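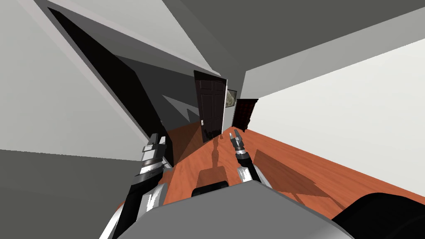 Hallway level in the simulator, both arms forward, both grippers open and empty.

Pre-run checklist, gripper comparison, hallway level
Filled in by: Ismail Ramadan
Second pair of eyes: Sherif El Ouafi
Left arm: Plolter parallel gripper. Right arm: Helmy two-finger gripper.
Controller: Trorix for the first batch, Stultitz for the second.

Right, same form as last time, with my comments under each line. I've marked them OK, Note or Fix. Anything marked Fix has to be sorted before the long batch goes off overnight, and yes Sherif, I do mean before!

1. Floor clear of loose objects
OK. Just bare wooden floor all the way up to the door. I'd left a test crate in the December version of this level and the base kept clipping it, so I checked twice.

2. Both grippers open and empty at start
OK. The ridged plates on the left one and the silver prongs on the right are both where I want them, pointing up the corridor. If you load from a saved state, please run the open command anyway. The Helmy sometimes reports open at start-up when it's a bit short of it, and you only find out when it nudges the handle.

3. Arms clear of each other through the full sweep
OK on Trorix. Note on Stultitz, which takes the corner of the sweep much wider (I rather like how smooth it looks, but it eats up the space between the arms). Closest approach was 32 mm and our limit is 23, so we're inside the rules. I'd still keep the speed down on that one.

4. Arms clear of walls and furniture
Note. The white wall on the right is no bother. The tall dark cabinet further up is the one to watch, as the right elbow swings out that way when the base turns. I ran it past slowly ten or so times and never touched, then put the speed up and got one contact warning. Keep-out zone now made wider. Sherif, could you try it from your end?

5. Target visible from the start position
Note. The door shows up fine, and I can pick out the little silver handle near its lower right edge, but it's very small from this far back. For the grasp trials we ought to start much closer. The far start is only any use for the approach.

6. Camera level
Fix. The whole hallway is leaning over, door and all! I had a moment of thinking I'd broken the level, but the floor is flat in the editor, so it's the head roll. Somebody (me, probably) saved the pose after the tilt tests. Set roll back to zero and save it under a new name, please don't write over the old one.

7. View of the floor near the base
Note. The grey top of the body blocks everything directly underneath, so the head camera is no help for things close in. Doesn't matter for door work. It will matter when we get round to floor pick-ups, so I've put it on the list for the next round.

8. Shadows
Note. There's a big dark reddish-brown one on the floor to the right of the right arm, and narrower ones nearer the middle. The Plolter tracking didn't mind them. The Helmy one lost its fingertips for a moment when the prongs passed over the dark patch. I've left the lights alone so both grippers get the same treatment, but we should do one batch with soft lighting and see if the difference goes away.

9. Stop command
OK. Tried it with each controller, mid-sweep and mid-grasp. Trorix stops dead. Stultitz eases to a stop, still inside the limit, though I'd want to look at that again before anyone runs it on the real arms.

10. Force limits loaded for both grippers
Fix. The left was right and the right was wrong, if you see what I mean. It had the left gripper's file loaded. Swap it and reload, then read the values back from the controller instead of trusting the file name.

11. Logging
OK. Disk has room for the full 1,000 runs. Contact warnings go in their own file now, much easier to read.

Result: not cleared for the overnight batch until 6 and 10 are done. Short supervised runs are fine in the meantime.

Sherif's comment: Roll reset and saved as a new pose. Doing the force file after lunch, then I'll have a go at the cabinet.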